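# About us (and about the chores)

Hi, I'm Yara Sfeir, and I started Nosero because I hate picking things up off the floor. I've told that story to investors in a nicer way, but you're reading the about page, so you get the plain one. I had a small apartment in Bainbridge, a full-time job at a packaging plant, and a permanent trail of cups, socks and water bottles from the door to the bed. At work I looked after a machine that could put 4,000 lids on 4,000 tubs before lunch. At home I couldn't buy anything that would carry one mug to the sink!

That gap is still what we work on. Nosero is a small company in Nivulcombe, upstairs from a tile shop, and our whole business is the question people ask me at every family dinner: can machines do the chores yet?

## So, can they?

Some of them, sort of. Your dishwasher is a robot if you're feeling generous, and so is your washing machine. They're great at the middle part of the job. What they don't do is the beginning and the end -- getting the plates off the table, finding the other sock, putting the pan back in the cupboard that only closes if you lean on it. That's where the hours go, and that's where we spend our days.

Shop floors are further along, mostly because people there have spent years making things easy for the machine. Parts arrive the same way up, in the same tray, under the same lights. When one of our customers asks if an arm can load their press, I usually say yes and we start talking about trays. When somebody asks if an arm can tidy a teenager's bedroom, I say come back in a while, and bring snacks.

## What we do all day

We do two kinds of work here. The first pays the rent: we set up simple pick-and-place cells for small shops, the kind with one owner, a handful of people and a machine older than I am. Our first was Granano, a bakery supply outfit that wanted help stacking jars of filling. It took us until May to get it right (I had promised them much sooner, sorry again!) and the arm is still there, still stacking. The second kind is the household work, which doesn't pay for much of anything yet and which all of us would do for free.

For the household side we keep a list. It's a spreadsheet of chores, and at the moment it has 219 rows. Each row is one thing a person might really ask for, written the way a person would say it. "Get the bottles off the bed." "Fold the small towels." "Put the lids with the boxes." We go through them one by one and give each a grade:

- **Yes** -- we'd let it run while we were in the next room
- **Sort of** -- it works if one of us stands there
- **No** -- we tried it and had to clean up
- **Ask later** -- we haven't been brave enough

I'm not going to tell you how many are in each pile, partly because it changes and partly because my co-workers argue about the second one constantly. One side says if a person has to stand there, that's a no. The other side says they stand next to the toaster too. I go back and forth.

## Why the small stuff is hard

People expect the heavy jobs to be the tough ones, and I did as well. But a sack of flour is a sack of flour. A drinking bottle is a pain! It rolls, it's slippery, it might be full or empty, and it might have a loose lid. Glass is worse. Squeeze too lightly and it slides, squeeze too hard and you're sweeping. Then you have clear things, which cameras have never liked, and soft things, which change shape the second you touch them. Put a bottle on a blanket and you have both problems at once, because the blanket gives way under it.

We spend a lot of time on containers for that reason. If a gripper can get a good hold on a jar, a cup and a tall bottle, all lying around the way people leave them, a good chunk of the list opens up.

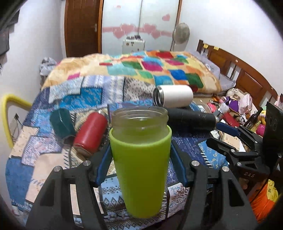 *Holding a glass jar in a green silicone sleeve, with more bottles and a cup still to pick up off the bed.*

A sleeve like that is a nice thing to grab, by the way. Silicone has a bit of give and some stick to it, and I now buy all my own drinkware as if a robot had to live with it. My mother thinks this is very sad.

## Working with us

If you run a shop and you've got a boring, repeating job that's wearing somebody out, write to us. We'll tell you plainly if an arm makes sense, and about half of that talk will be about your trays, so please take a look at them first. We charge $300 for the first visit, and we take it off the bill if you go ahead.

If you're a person at home hoping we'll sell you a helper, we can't yet. I'd love to! What you can do is send us a chore for the list. Tell us where the things usually end up and where they're supposed to go, and don't tidy up the wording. Our favorite so far came from a dad of 2 who wrote "everything on the stairs, but not the cat."

We read all of them, and we write back, though it can take me a couple of weeks in the busy season. The door is to the left of the tile shop. The buzzer sticks, so press it hard.

-- Yara

Page last updated 2 October 2019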